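Home | Offers | My Reviews | Help | Sign out

Ticket 146: Handuline sampler club, claim code rejected
Status: Resolved
Opened by: Siv Westerberg
Assigned to: Wenjie Qin
October 2022

Member was picked as one of 500 reviewers for the Handuline hand cream sampler. Code from the email comes back as "already claimed" at the Prasia checkout. Tried two browsers and cleared cookies, same result. Postal code on the profile is correct.
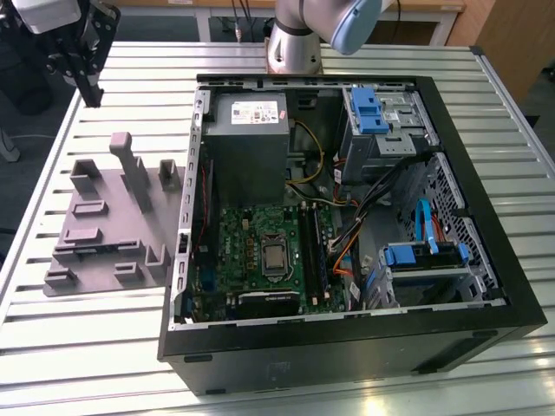 Checked the offer batch this morning. Over 59 codes were loaded twice, once under Utwood and once under Prasia, and the second load marked them as used. Siv also asked if the code would carry over to the Cao tech draw, the one for people with a desktop tower open on the bench and a CPU still waiting for its cooler. It won't, each offer has its own code.

Cancelled the duplicates and emailed a new code. Member confirmed the order went through. Sample ships in 6 business days, no charge for delivery. Review form opens once the parcel is marked delivered.

Closed. W.Q.

2 comments | 0 shares

Related tickets
Didn't get my confirmation email
Changing the address on a sample order
Review form won't accept photos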